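Sketano: Learning to Seat Memory Modules from Wrist Views
Project report, Gitau Mutiso and Rehema Sang
Advisor: Naomi Ogola

3. Method

We trained one policy to pick up a memory module, line it up with a slot and press it in. The only camera input is the one at the wrist. We recorded 300 demonstrations by teleoperation, all on desktop workstation boards left in their cases, because earlier work in our lab used bare boards clamped to a table and the policy did poorly once chassis walls were added.

Each episode starts with the arm over the CPU socket and the memory slots empty. The start pose is shifted by a small random offset so the policy can't memorize one path.
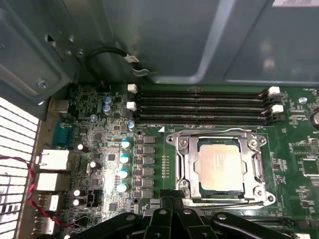
The policy predicts short chunks of motion and a gripper command. We compared 2 versions. The first sees only the current view. The second also gets the wrist force reading, smoothed over the last few steps. Ruwan Gunawardena wrote the smoothing code, and we kept his settings.

4. Results

With force input the policy seated the module in 67 percent of trials. Without it the rate was almost 500 trials' worth of the same mistake: the module touched the slot at a slight tilt and the arm kept pushing. We stopped those runs at the force limit.

Most remaining failures came from the grasp. If the module slipped in the fingers, neither version recovered. We plan to add regrasp demonstrations in August and repeat the test on a second case.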